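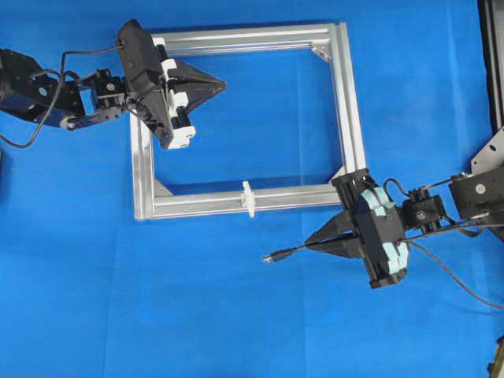

Stinstead-Makers Digest, Vol 12, Issue 4

Subject: Re: Small frame for the display case, out of square

Dear all,

Thank you for the question, and sorry that my answer is slow. I wanted to look at my own frame again before I wrote. It is on the blue cloth now, the one I always put under aluminium because the bars scratch so easily on a bare table. My frame is for the lid of a seed cabinet, yours is for a display case, but the construction is the same: profile bars with slots along them, and small triangular brackets in the inner corners.

I will answer between your lines.

> I bought the bars from Flurkar, cut to length, and I have put them
> together twice. Both times the rectangle is a little crooked. When I
> measure from corner to corner, the two diagonals are different by
> nearly 6 mm. Is this the bars or is it me?

I think it is probably the order of work. If you tighten one bracket completely, then go to the next one and tighten it completely, all the small errors are collected in the last corner. That one has to take what is left, and the bracket is strong enough to hold it crooked for ever.

What I do is this. All the screws go in first, only by hand, so that the bars can still slide a little. Then I lay the frame flat and push the corners together with my palms. I measure the diagonals, press on the longer one, measure again. When they agree I tighten each screw a quarter of a turn, going round the frame, and I go round again until all of them are firm. It is slow, but I have not had to open a frame again after I began to work so.

Before that, please check the cut ends of the bars. Stand each one on something flat and put a square beside it. If the saw was not straight, no bracket can repair it completely. Also look for the small metal edge which the saw leaves inside the slot. I take it away with a fine file, and then I clean the slot with an old toothbrush. A little piece of metal between the bar and the bracket is enough to give the error you describe over a long side.

> Also my table is not very flat. Does this matter for such a
> small thing?

Yes, I am afraid it does. The diagonals can be perfect and the frame can still be twisted, and then it rocks when you press on one corner. I use a thick sheet of glass from an old shelf, with the cloth over it. Please pull the cloth smooth before you tighten. A crease is soft and will not disturb a big frame, but a real fold under one bar can lift it, and with a light frame I would not take the risk.

> Do I need the triangular brackets in every corner? I would like to
> save some, they are not cheap when you buy them one by one.

For a frame that hangs on the wall and is never touched, perhaps two in opposite corners would be enough. For a lid or a door I would not save there. A door is pulled always at the same side, and the corner without a bracket will begin to open first. I want all four corners of mine held. If the price is the problem, ask in the Vinholm shop if they still sell them in bags of 12. I bought such a bag in January and shared it with a neighbour.

One more point about the brackets: put them so that they sit in the middle of the bar's width, and all at the same height. If one is higher than the others, you will notice it when you want to put a panel behind.

> Last, what is the white plastic piece for? I have seen it on the
> bottom bar of your frame, a bit to the right of the middle. Is it
> part of the kit?

No, it does not come with the bars. It is a plain plastic clip that goes round the profile, and I put it there for my own purpose. I plan to lead a thin cord along the lower side of the lid, and the clip will hold it. It is a little right of the middle because the catch of the cabinet must come in the middle. You can leave it out. If you want something similar, choose a clip which grips the outside of the bar and does not need the slot, because then you can move it later without taking anything apart.

I had first a clip with a screw and a nut in the slot. It was stronger, but I had forgotten to put the nut in before I closed the frame, and the only way was to open one corner again. So now I write a note for myself with everything that must go into the slots, and I read it before the last bar goes on — also the nuts for the hinges, which are the ones I forget most.

About the panel, which you did not ask: if you want a thin sheet to sit inside the slots, it must also go in before the last bar. The inside corner brackets will then be in the way of the sheet, so you have to cut its corners off at an angle, or move to another type of joint. For this reason I will screw my panel on the back and leave the middle open until then. It looks less elegant from behind, but a broken panel can be changed in a few minutes.

Please write to the list how the second measuring goes. If the diagonals still do not agree after you have loosened everything, measure the two long bars against each other, and then the two short ones. I once had one bar longer than its partner and searched for the mistake in the corners the whole evening.

Does somebody on the list know a good way to close the open ends of the bars? The black caps I have found fall out when the lid is carried, and I would prefer not to glue them.

With kind regards from a member in Vinholm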